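Otel tenants win back the bathroom door

Renters at the Otel building will get to keep the doors on their bathrooms, after landlord Ovaveck quietly dropped a plan to replace them with what its brochure called "open threshold living."

The company wrote to tenants in January announcing a refresh of every bathroom in the block. Most of it was the usual stuff: new grout, better fans, a promise about water pressure that longtime residents have learned to file with the earlier promises about water pressure. On page 3 came the news that doors would be swapped for a fabric panel, said to bring light into the hallway and "soften the boundary between rest and routine."

Tenants took the view that this was one boundary that could stay hard.
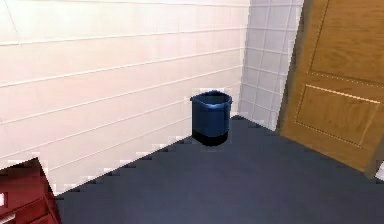
A blue wastebasket on the dark floor of a tiled bathroom.

The letters began the same week. One renter asked whether the fabric panel would also soften the boundary between routine and dinner guests. Another wanted to know if the rent would be softened too. A third simply mailed the brochure back with page 3 folded over and the word "no" written on the flap, in pen, twice.

Ovaveck's first reply pointed out that the panels had been well received at Khurana, its newer building across the river. Otel tenants checked. Khurana is made up of studio apartments rented mostly by the week to business travelers, who live alone, stay a few nights and have nobody to keep the hallway light from. The tenants' group put this in a second letter, with more underlining than the first.

The design came from Ginus, the studio hired to plan the refresh, and it stood by its work. In a statement it said a door takes up valuable floor space when open and "interrupts the visual story" when closed. Several tenants said interrupting the visual story was the feature they liked most.

Money may have done what the underlining couldn't. Ovaveck had priced the panels as the cheap choice, but the fabric needed a treated lining to stand up to shower steam, and the lining needed replacing every 2 years. A plain door, by contrast, needs a hinge tightened now and then, and at Otel the tenants mostly do that themselves after giving up on the maintenance line.

A meeting in the lobby settled it. It was set for 4 p.m., a time that tenants suspected had been picked because most of them would be at work. The lobby was full anyway, and the radiator was on, and people who had left work early to talk about bathroom doors turned out to be in no mood to look at fabric samples. The samples went back in the bag.

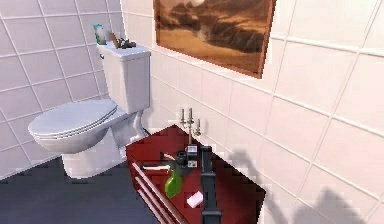

What tenants get instead

The revised plan keeps the doors, the fans and the grout. Extra shelving has been added, a small victory for anyone who has been using the top of the toilet tank as a cabinet. Each bathroom should be out of action for 2 days, and Ovaveck says tenants can use a vacant apartment on their floor while the work goes on. It didn't say what happens on floors with no vacant apartment, and the tenants' group has written to ask.

There is also the matter of locks. The old ones at Otel have a habit of turning without locking anything, so the group wants new ones fitted while the crews are in the building. Ovaveck is "open to the conversation" – a phrase that has put some tenants back on alert, given the company's record with things that are open.

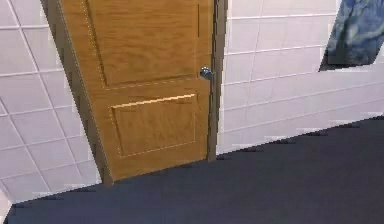

Rent and timing

The rent stays where it is until the work is finished, and tenants will be told of any change by letter. Work starts on the top floor and moves down. Residents are asked to clear their bathrooms the night before and to leave the door unlocked, which on most floors will take no effort at all.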